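**Re: [cell-talk] Arm drifting low after the base was moved**

Apr 17, 2019

Zlatko Gashi wrote:

> Hi all, we shifted our arm to the other end of the bench in the Stulow lab and now every pick lands low. I re-taught the home pose twice and it still comes down 8 mm under where I want it. Do I have to redo the whole cell, or is there a shortcut? Also the fingers chatter when they close on anything round.
>
> Zlatko

Hi Zlatko,

Oh, I know this one! We had the same trouble at Illden last August when we turned our bench to make room for the Vidmar rack. Re-teaching home won't help you, I'm afraid – home is only a set of joint angles, so the arm goes right back to it and is perfectly happy while the table is somewhere else entirely.

What you want is the base-to-table offset. Touch off at three points on the tabletop, as far apart as you can reach, and let Wivis work out the plane from those. If your three heights don't agree, snug up the base bolts and do it again before you save anything (I skipped that once and chased it for 11 days, so learn from me). Then run your slowest pick and watch the fingertips the whole way down.

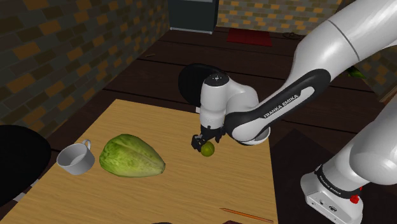

For the chatter, I'd look at the closing force and the grasp height before you blame the fingers. I do all of this in the simulated cell first, where a bad number can't bend anything. A lime makes a great test piece, small and round, and with a finger on either side just above the tabletop you find out fast if your height is off. I put bigger stuff like the lettuce and the mug on the same table so I can try other sizes without rebuilding the setup. Once the lime behaves I copy the numbers over to the real arm, drop the speed way down and go again.

Try 300 ms of settle time before the close, too. Ours got a lot quieter with that!

Post your three touch-off heights if it still lands low and I'll compare them with mine. And which finger pads are you running, the soft ones or the ones that shipped with it?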